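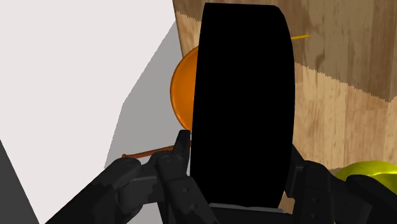

Larkstead sim, close in on the fingers. Orange bowl mostly hidden behind the black item.

Dec 2, 2018. Curham, returns bench notebook. T. Assefa writing.

Ran the returns set again overnight. 348 runs finished, and the log is in the shared folder under the usual name, which Gebreyes has renamed twice now, so look for the newest one and hope.

I keep going back to the close-in views. Anything big and dark between the fingers takes up most of what there is to see, and whatever is behind it might as well be in the next county. People on the bench lean sideways when that happens. Mahlet does it forty times an hour and has never once filed a ticket about it. I have written "lean sideways" on the to-do list for the arm, where it comes to three days of work and a meeting.

Where things stand on the floor, for whoever picks up this book while I'm out:

Grestel takes in some 3,000 returns a week at this site. The bench grades them, wipes them, and puts them in totes. The plan since May has been that the arm does the moving and the people do the deciding. On paper this is a promotion for the people. In practice the moving was when they talked to each other, and the deciding is done looking at a screen, so the bench has gotten quieter and the break room has gotten louder. Break times have not changed on the schedule. I have seen the break room, and they have changed.

Things the bench has told me that didn't come from any log:

- Small kitchen stuff is fine by everybody. Let the arm have the bowls.
- Headphones, they want to keep. Mahlet says you know by the squeak of the band whether it's a B or a C, and she isn't going to describe the squeak in a form.
- The grade screen asks for a reason code every time. There are 50 codes. They use four, and one of those is "Other."
- Wrist complaints are down. Neck complaints are up. See screen, above.

I moved the screen up a hand's width this afternoon with two offcuts and a clamp. Total engineering budget consumed: lunch.

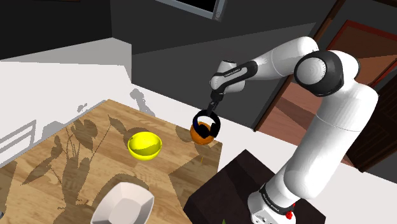 Same set, wide view. Headphones in the fingers over the table, yellow bowl and white bowl nearby.

Showed the wide view to the bench at shift change. The discussion of grasp points I had prepared for lasted under a minute. Then we did ten minutes on the plant shadows across the tabletop, and who has a table like that, and whether they could have one. Fair. Our real bench is gray steel with a dent in it. The sim has wood planks and a nicer class of lighting. Somebody asked if they could apply to work in there.

Mahlet's useful point, once we got to it: she never grabs a pair the way she'd hold it to grade it. She grabs it to get it out of the tote, then turns it over in the other hand. The arm doesn't have another hand. So either the grader gets it from the arm and does the turning, or we teach the arm to put things down and start over. She voted for the first. I'd like it on record that the first is also cheaper, and that she got there before I did, with a sandwich in her hand.

Agreed at the bench, pending Gebreyes:

1. Arm lifts and hands over. Person turns, listens, grades.
2. Reason codes cut to six. I'll lose the argument over "Other" and it will stay.
3. Next batch is 500 runs with more soft and floppy things in it. The set is heavy on bowls. Real returns are heavy on cables.
4. One grader sits in on each batch review, on the clock. This was the only item that got a noise of approval.

Open: who resets the arm when it stops on second shift. Currently it is whoever is closest, which has led to people standing farther away.

Also open: the job title. HR's draft says "Automation Partner." The bench has crossed it out and written "Grader" in marker on the draft, which I've pinned up next to the clamp.

Need more offcuts.

Comments (3)

M. Tilahun: It was half a sandwich. And it's a creak on the cheap ones, squeak is the good ones. Put that in.

Gebreyes desk: File name is final this time. Six codes is OK with us if "Other" is one of the six.

second shift: we are not standing farther away, that is where the heater is

Curham returns bench notebook | Questions: ask Tolera or leave a note in the book | © 2018 Grestel | Back to top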